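Zallville Hall and Cottages
End-of-stay and pre-winter inspection checklist, with comments
Inspection date: 5/20/18
Inspected by: Wendell Ambrose
Copy to: Ubaldo Bortolotti (bookings and keys)

Marks used: OK, FIX, WATCH, and N/A. Last year's form also had "Fair", and I have taken it off, as everything was getting it, including the step that broke.

PART A -- OUTSIDE AND ACCESS

A1. Front steps and handrail. OK
New treads are holding. The rail no longer moves when leaned on. I am told a guest complained that it used to be "more forgiving".

A2. Path lighting, car park to hall. FIX
Two lamps out. The one by the bins works beautifully and lights the bins. The one at the corner where people turn their ankles does not.

A3. Gutters and downpipes. FIX
North side full. There is a small tree up there, doing better than anything I have planted on purpose. Needs clearing before June. Please use the long ladder and have a second person on the ground holding it. A second person on the ground looking at their phone is the same as one person.

A4. Gas bottles, chained and upright. OK
Chains on, caps on, nothing stacked against them. The plastic chairs have been moved to the shed.

A5. House numbers visible from the road. WATCH
Hall is fine. Cottage 3 has a shrub over its number. Trim it. The ambulance people do not want to get out and part the foliage.

A6. Shed. FIX
Contains plastic chairs. See A4. The door no longer closes.

PART B -- SMOKE, FIRE AND EXITS

B1. Smoke alarms, all buildings. FIX
Tested with the button. All sounded except the hallway one in Cottage 2, which had no battery in it. The battery was in the TV remote. Replaced on the spot, and the remote can go hungry until Ubaldo buys more.

B2. Extinguishers: gauge, pin, tag. OK
All in the green. The kitchen one in the hall has a tea towel hung on it again. I have taken the tea towel home with me and will keep doing so.

B3. Fire blanket beside each stove. OK
Mounted within reach, instructions facing out.

B4. Exit doors open from inside without a key. FIX
Side door of the hall sticks at the bottom. I got through it with my shoulder, but I would not want to be behind a choir doing the same. Plane the bottom edge and check it again after rain.

B5. Evacuation plan on back of each bedroom door. WATCH
Present everywhere. The one in Cottage 3 is the plan for Cottage 2, so a guest following it would leave by way of a linen press.

PART C -- HEATING

C1. Panel heaters in bedrooms. WATCH
The Siltance units all came on, cut out on tilt and came back on when stood up. One had a brown mark on the wall above it. Wall was cool when I felt it, heater had been off. Run it for an evening with someone in the room and look again.

C2. Clearance around heaters. FIX
The house rule is a clear metre in front. In Cottage 2 the armchair had been pushed up to the heater so that a person could sit with their feet on it. I understand the appeal. Move the chair back and put felt pads under it so it stays back -- or glue it down, I am past caring which.

C3. Drying clothes. WATCH
No clothes on any heater on the day, although there is a scorch line on one unit in the shape of a sock. Each cottage has a drying rack. In two of three cottages the rack was still in its wrapper. Unwrap them and stand them up where people will fall over them, or they will never be used.

C4. Wood stove in hall. FIX
Door rope is flat and you can see the glow round the edge. Order new rope. Flue was swept, and the sweep's card is in the folder. Hearth had a basket of kindling sitting on it, which I have shifted to the other wall for what I think is the fifth winter running.

C5. Electric blankets. N/A
We do not supply them. If you find one, it belongs to somebody, and it should go home with them.

PART D -- BEDROOMS AND LEFT CLOTHING

D1. Bed frames, slats, bunk rails. FIX
One slat out in the lower bunk, Cottage 2. Bunk rails all tight. Ladder on the upper bunk has one screw doing the work of two.

D2. Blind cords secured. OK
Cleats fitted high on every window. Good job, whoever did the last one with the tiny screwdriver.

D3. Left clothing. WATCH
It is coat season and people arrive in one and leave without it. Anything left behind gets laid out flat on a bed and opened up, the pockets checked, then entered in the book. Check the pockets before anything goes near the wash or the cupboard. Over the years they have produced lighters, a fishing hook, half a packet of cold tablets and a very old mandarin.

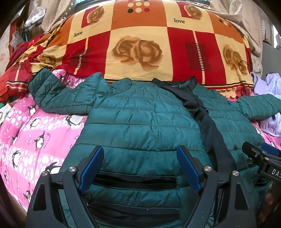
Item D3. Teal puffer jacket, black lining, laid open on the bed. Long zip pocket across the lower body.

Lighters go in the tin in the office and medicines go to the chemist for disposal. Puffers should never be put over a lamp or a heater to "air". That filling and that shell will not forgive you, and neither will the bedside lamp. Unclaimed coats are held to the end of the season, then go to the op shop. Please stop wearing them in the meantime, Ubaldo.

D4. Bedside lamps and leads. FIX
Lead on the left lamp, Cottage 3, has been run under the rug. Pulled it out. There is now a lead across the floor, so move the lamp to the side where the power point is. I would have done it myself but the drawer on that side is stuck shut and I lost an argument with it.

D5. Power boards. WATCH
Found one plugged into another, feeding a phone charger, a kettle and a fan heater that is not ours. Removed the second board. It is in the office with a note on it.

PART E -- KITCHENS AND WET AREAS

E1. Hot water temperature at basin. OK
43 degrees at the accessible bathroom tap, tested with the proper thermometer and not with Ubaldo's elbow.

E2. Non-slip mats. FIX
Cottage 3 mat has lost most of its suckers and now travels. Bin it.

E3. Safety switches. OK
All tripped on test and reset. The clock on the hall oven is now wrong, as is traditional.

E4. Stove knobs and hotplates. FIX
One knob in the hall kitchen can be put on upside down, so that "off" is "high". Someone has put it on upside down. Turned it back, but it needs a proper replacement from Prondier, who want the model number, which is on a plate behind the stove, which is against the wall.

E5. Rainwater tank and lid. WATCH
3,300 litre tank, lid locked, strainer in place. Level is low. The overflow pipe is pointed at the path again. Point it at the garden, as frost on that path is how we met our last insurance assessor.

E6. Cleaning products locked away. OK
Locked. The key was on top of the cupboard, where every child over a certain height has already looked. Moved to the office hook.

E7. First aid kit. FIX
In date except the eyewash. Plenty of triangular bandages, one bandaid. I have never seen anyone use a triangular bandage.

PART F -- PAPERWORK

F1. Guest folder, emergency numbers. WATCH
Correct number for the after-hours plumber, who has retired. Haugland have agreed to take our calls. Update all folders.

F2. Key register. FIX
Two keys out with no name against them. Ubaldo believes he knows where they are. He has believed this since last inspection.

F3. Electrical test tags. OK
All ours are in date. Anything without a tag was not ours.

F4. Incident book. OK
One entry: "Slipped a bit. All good." Please ask people for slightly more, such as who and where.

DO FIRST

B4 side door
C4 stove rope
E2 bath mat
D1 slat and bunk ladder screw
A3 gutters, two people, one of them watching
B5 correct plan for Cottage 3

COMMENTS ADDED AFTER CIRCULATION

U. Bortolotti: Side door planed and opens with one finger. Slat back in. Second screw in the bunk ladder. Lamp moved, drawer still stuck. I have ordered stove rope in two widths as I could not remember which. I wore the green coat once, to the bins, and it was raining.

W. Ambrose: Noted. It is the narrower one. Keys?

U. Bortolotti: One found. It was in the shed door, which is why I could not see it with the door open. Still looking for the other. Shrub trimmed at Cottage 3, and the number under it turns out to be hanging by one nail, so please add that to A5.

W. Ambrose: Added. Mark A5 as FIX. I will be back in June to look at the gutters and the wall above that heater.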